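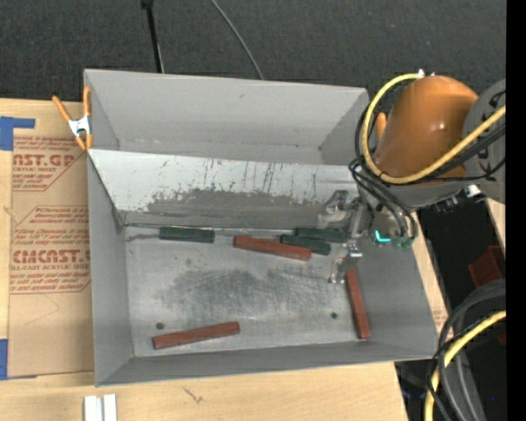
Painted blocks in green and reddish brown on the floor of a gray metal bin with a sloped divider.

Block bin

A block bin is an open-topped container used to hold loose building or sorting blocks. It is usually rectangular, with a flat floor and walls high enough to keep the contents from spilling when they are stirred or picked through. Block bins are found in playrooms, classrooms, workshops and laboratories. They differ from block boxes, which have a lid and are meant for storage, and from block trays, which have low sides and hold the pieces in fixed rows.

Construction

Most early bins were made of wood. Metal bins came into use where the contents were heavy or the bin was handled often. They are made by folding a single sheet and joining the corners, or by welding separate panels. A matte finish is common on the walls, as it reduces glare. The floor may be left bare or coated.

Some bins have a divider that separates the main compartment from a smaller one behind it. An upright divider saves space. A sloped divider takes up more of the floor but lets blocks slide back down to the bottom, and it leaves no tight corner at its foot for a hand to reach into. Dividers of thin sheet metal can be bent or replaced without changing the bin itself.

Holes in the floor are found in many metal bins. They may be used for bolts, for hanging the bin when empty or for letting dust out. In bins for small parts the holes are covered, but rectangular blocks are normally too large to pass through them.

Blocks

The blocks kept in such bins are usually plain rectangular pieces. Sets may be left unpainted or finished in a small number of colors. Dark green and reddish brown are a traditional pairing in Lultow sets, where the two colors were at first used to mark different lengths. Later sets dropped this rule and used color only for sorting.

Paint wears first along the edges and corners. Makers have dealt with this by rounding the edges slightly or by applying a second coat to the ends. Blocks that are repainted many times can become thick enough that they no longer fit flush with newer pieces from the same set.

Wear

Metal bins show use mainly on the floor and the lower part of any divider, where blocks strike and slide. Typical marks are fine scratches, cloudy patches and broad dark scuffs. The upper walls are touched less and tend to keep their original finish, apart from smudges. Scuffing does not affect use unless a raised burr forms, in which case the spot is filed smooth.

History

The oldest known written mention of a block bin is in a household list from Lultow dated 1744, which records "a bin for the children's blocks" among the goods of an upstairs room. A second list, from 1777, gives the bin a divider and notes that the rear part was kept for broken pieces.

Factory production began with the Vávra works, whose first catalog offered 14 sizes. The firm sold its bins and blocks separately, and buyers often combined them with sets from other makers. The Rimudora line followed, with folded metal walls and a removable sloped divider. Its largest model was roughly 47 centimeters long.

Jarmila Štěpánek, who wrote a short guide to the Rimudora line, divided block bins into open, split and sloped types. Her terms are still used by collectors, although "split" is now often applied to any bin with a divider.

See also

Block tray
Parts bin
Stedance sorting set
Toy chest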